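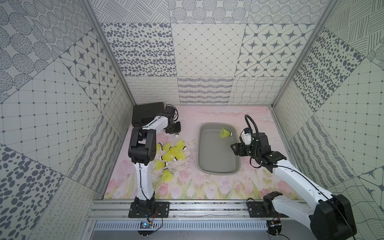
Open day report: two arms, one tray and a lot of shuttlecocks

Automation elective, individual site visit report

1. Where I went and why

For our site visit we could pick anywhere that uses or builds automated equipment, as long as they'd let us in and we could watch something running. Most of my group went to the bottling plant (it's close, and there's free juice). I'd seen a poster in the engineering foyer for the February open day at Plemar, a small outfit that works on two-armed robots for sorting and tidying jobs, and I thought I'd much rather see that.

Plemar takes up the ground floor of a brick building behind the rail yards. Upstairs is Wetier, a firm that makes fittings for sports halls, and the two companies share a kitchen and a loading dock. That turned out to matter, because the shuttlecock demonstration came out of a conversation between them. Wetier had been asked by a badminton club whether there was a machine that could clear up after a training session, and somebody carried the question downstairs.

I got there at 9:40 in the morning and stayed until just after 2. My guide for most of that was Fasil Ayele, one of the engineers, who put up with a huge number of questions from me. I also had a good talk with Wichai Siriwan, who looks after the mechanical side and built the cells.

2. The set-up

There were a few stations running, but I spent nearly all my time at the one they call Kumsa. (Every cell has a name. Fustar was the one next to it, and it was being rewired, so all I can report about Fustar is that it has a lot of wires.)

Kumsa is a walled-in workspace with two white robot arms with black joints, one on each side at the front, and a long aluminium rail running across the front of it. Each arm has a gripper on the end. In the middle there's a plain grey tray with rounded corners, and the job is to get the yellow shuttlecocks off the mat and into the tray. It's a job any six-year-old could do, and I was a bit surprised by how long I was happy to stand there watching it.

The first thing everyone asks about is the decorating. The walls are covered in grey and white patterned squares – dots, stars, wavy stripes, scribbly loops – and the mat on the floor is pale pink with tulips on it. I'd expected plain white everything. Fasil told me they did start with plain white, and the software got very good at finding shuttlecocks against plain white and fell to bits as soon as anyone put down a different surface. So now they swap the backgrounds. The tulip mat is one of a stack kept under the bench, and they change it over between batches of runs. He pulled a few of the others out for me and there was a tartan one that made my eyes hurt.

I liked this a lot, because we'd covered varying your training conditions in week three and I'd written it down without really getting it. Seeing a robot work over a field of pastel tulips made it stick.

3. What I watched

A run starts with someone tipping shuttlecocks onto the mat in a heap and stepping back. Then the arms go, and whoever is supervising writes down what happened to each attempt. There are no guards to open or buttons to press in between. If a shuttlecock rolls somewhere hopeless, it stays there until the end of the run.

In the picture at the top of this report there's one shuttlecock in the tray with the right arm's gripper next to it, and the rest are still on the mat, most of them in a pile between the left arm and the tray. There's also one under the left gripper, near the back corner, and you can only see its white tip. I picked this picture because it shows the two kinds of problem that Fasil talked about most: things in a pile, and things off on their own in an awkward place.

The pile is hard because shuttlecocks nest. Anyone who's played badminton knows they stack inside each other in the tube, and they'll have a go at doing that on the floor as well. On the second run I watched, the left arm lifted one and a second came up with it, hooked by the skirt, then dropped off halfway to the tray. The arm carried on as if nothing had happened. Fasil said the gripper can tell that it's holding something but isn't much good at telling how many somethings.

The awkward corner is hard for a different reason, which is reach. As an arm stretches out towards the back it has fewer ways to angle the gripper, so it may be able to touch an object without being able to get hold of it nicely. I hadn't thought about this at all before the visit. I'd been picturing reach as a circle on the floor where you're either in or out. Wichai drew it for me on the back of a delivery docket as a sort of lumpy bean, with a good zone in the middle and a grumpy zone around the outside, and I've copied that into my logbook.

I asked why they don't just grab everything by the cork. The answer is that they'd love to! The cork is firm and round and the skirt is flimsy, so the cork is the better place to hold. But with the shuttlecocks lying any old way, the cork might be tucked under another one or facing the wall. So the arms will take a skirt if they have to, with a lighter squeeze. Picking the squeeze is one of the settings Fasil fiddles with the most.

4. Some numbers

I was allowed to copy down the totals from the log sheet for the cell that morning, and Fasil went through it with me.

Attempts logged before the lunch break: 290
Share of attempts that ended with a shuttlecock in the tray: 85 per cent
Longest streak without a miss: 26

I'd gone in thinking 85 sounded pretty good (I'd be thrilled with it on this report). Wichai's view was that for a sports hall it's nowhere near enough. A miss in the demo cell costs you a few seconds, but a miss out on a court might mean a crushed shuttlecock, and clubs are fussy about those. On the other hand, the cell doesn't get to try again on the ones it misses unless they stay in reach, and a proper product would.

I should note that these are one morning's figures from one cell, on two different mats, and the log doesn't separate the mats. I asked whether the tulips were harder than the plain blue mat they'd used first thing. Fasil thought they probably were, a little, but he didn't want me to put a figure on it, so I haven't.

5. Talking to the people

The best part of the day was the half hour in the shared kitchen. Wichai came into this from fixing packaging machines, and he looks at the whole thing from the point of view of what's going to come loose. He showed me how the arms are mounted at the front edge so they can be got at with a hex key without climbing into the cell, and he told me that cables are the thing that gives him the most grief. Every joint that bends also bends a cable, thousands of times over. He likes a generous loop of slack, and once he'd said so I started noticing the loops and coils all over both arms.

Fasil studied software and says he'd never held a spanner before this job. He described his week as one day of changing something and four days of finding out what he'd changed. I asked what he'd tell a second-year student and he said to learn to keep a decent log, and then he showed me an old one of his that just said "worse??" beside an entire afternoon of runs.

There were a fair few families through as well. One little girl stood at the barrier and cheered every time a shuttlecock landed in the tray, and groaned at every miss, and after a while most of the adults were doing it too. I'll admit I joined in.

6. How it connects to the course

The unit outline asks us to link the visit to at least two topics, so I've chosen these.

Workspace and reach (weeks five and six). I've covered the bean drawing above. What I'd add is that having two arms doesn't simply double the area you can work in. The tray sits in the middle, where both arms need to get to it, which means that's also where they could bump. Kumsa handles this in a very polite way – one arm waits outside the tray area while the other finishes – and you can see it costs time. Fasil is working on letting them overlap more. My own suggestion was two trays, one each, and he said they'd tried it and the trays ended up taking up the good zone.

Sensing (week eight). Before the visit I thought of sensing as mainly a matter of finding the object. After watching the double pick-up I think checking afterwards deserves just as much attention. A simple scale under the tray would catch a lot of it. I put this to Wichai, and he said a shuttlecock weighs so little that the arms moving nearby might shake the reading more than the shuttlecock would. I'd like to test that, and I've asked our lab supervisor whether I can borrow the small load cell for my term project.

7. What I'd do differently

I should have taken a stopwatch. I have plenty of notes on what happened and almost nothing on how long any of it took, so I can't say anything useful about speed. I also wrote half my notes standing up with the notebook against my knee, and there's a page I still can't read (it says either "wrist delay" or "write daily").

I'd also have asked to see Fustar's wiring properly while the covers were off. At the time I thought of it as the broken one and walked past it to watch the one that was moving, and that was probably a wasted chance given that my marks for the wiring prac were what they were.

Fasil has said I can come back once Fustar is running again. He'd like someone to sit with the log sheets and split the misses into types – nested, out of reach, slipped, other – and I've said yes, provided it can be done after exams.

Thanks to everyone at Plemar for the morning, and to Wetier for the loan of a chair and a very good cheese scone.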